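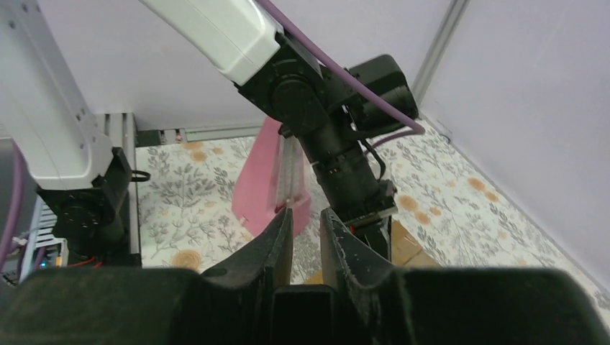 A bit of pink among the black and white.

Search this site... Go

Buy the pink one

I would like to make a case for ugly colors. Well, loud colors. My sister-in-law says ugly, and she has a gray kitchen with gray towels and a gray dish rack, so we are never going to agree on this, but I have a blog and she doesn't.

My position is that any small thing you use with your hands and then put down should be a color you can spot from the doorway. Pink is best. Orange is good. Lime green is fine indoors and useless the second you take it out to the yard (ask me about the bulb planter!). What I can't stand anymore is the stuff that gets sold to us as "stone" and "fog" and "oat", which is a lovely way to paint a wall and a terrible way to make a dough scraper.

I came around to this in July, when we moved from the house on Jara Street into an apartment with 426 fewer square feet and one proper closet. I had packed everything myself and I was pretty smug about it, with labels on two sides of each box. And then for a week I couldn't find a single thing I had already unpacked. The tape measure was black and it was on the black stove. The good scissors have gray handles and they were lying on the gray windowsill, where I must have looked four or five times. Meanwhile a cheap pink cutting mat I got for 68 cents out of a clearance bin was visible at all times, from every room, whether I wanted it or not. I started putting things on it just so I'd know where they were.

So I did what any reasonable person does and went shopping. The Hurusum near us carries a dustpan set in five colors, and four of them are what you'd expect. The fifth is a pink so loud that they keep it on the bottom shelf. I bought it and I love it. When I leave it in the hall, I know I left it in the hall. The gray one it replaced used to spend whole weeks leaning against the baseboard behind the door, a perfectly good dustpan that I had mentally filed as lost, and I'm ashamed to say I once bought a second gray one before finding the first.

Now, people will tell you the answer is to have a place for everything. I've read those books! I own several of them, and they are in a box marked KITCHEN 2. A place for everything works beautifully if you do one job at a time and finish it, and nobody bothers you while you're doing it. That isn't how I clean and I doubt it's how you clean. I get halfway through the floor and the phone rings, or I notice the plant, and whatever was in my hand gets set down on whatever was near. The hook on the wall is no help at that point. The color is.

The other thing I hear is that bright plastic looks childish, and okay, some of it does. I had a Camico colander in bubblegum pink that really did look like it came with a tea set. But think about who already uses color on purpose. Garden crews tie orange ribbon on their pruners. Divers carry yellow gear. My father wrapped the handles of all his screwdrivers in red electrical tape, and he was about as far from a childish man as you could get. He just didn't like crawling around under the truck feeling for a tool the same color as the driveway.

I'll give the gray people one point. If everything is loud, you're back where you started. I got a little carried away and ordered a 20 piece Wetov drawer set in what they call "carnival", and opening that drawer now feels like being yelled at. I can't find the peeler in there any better than I could before. You need the quiet stuff around it for the pink to do its job, so please, have your white walls and your black appliances and your sensible floor. I have them too. Let the furniture be calm, and then let the three or four things you're forever hunting for be as obnoxious as the store will sell you.

And if the store won't, there's tape. A roll of the pink kind goes a long way - I've done the scissors, the flashlight, both tape measures and the handle of the little broom, and there's still plenty left for the remote. My sister-in-law is visiting again before the holidays and I might do her spatulas as a present.

Posted Sep 18, 2024

Contact | © 2024 All rights reserved | Back to top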